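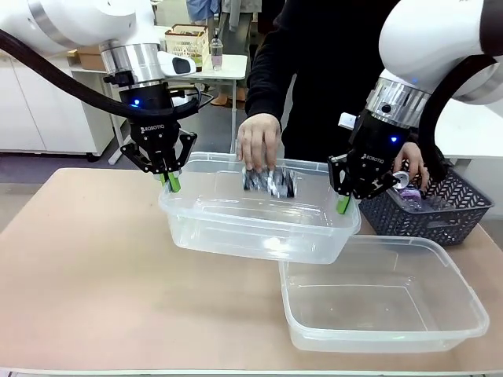 Erkimmont Robotics Club | Club News

The two-arm group has spent the winter term on handovers and shared lifting, and most of its sessions now go to one task: both arms take a clear plastic tub by the rim and hold it up while a person puts items in or takes them out. The grippers are the Robotiq two-finger type, fitted with green fingertip pads.

Lifting the tub is the easy part. The hard part is keeping it steady when a hand reaches in and the weight shifts toward one side. In January the group rewrote the code that lets each arm give a little under load, and the new version has been in use for 5 weeks. The old version is still on the club drive under "Stornow" for anyone who wants to compare logs.

Members working with the arms are reminded of the following. Keep your fingers inside the tub and away from the rim while the grippers are closed on it. Say "hand in" and "hand out" so the person at the keyboard can mark the log. Put the cans back in the basket at the end of a run. The next group needs them.

The group has recorded 66 runs and would like to have 1,000 before the end of the school year, so more people are needed at the table. No programming is required. New members have to do the safety session first, and it takes one evening. There are 8 places in the next one.

The task will be shown at the Flornance open house on March 3, 2018. Sign up for a shift on the sheet by the door of the Mercado Building lab. Shifts are one hour, and closed shoes are required.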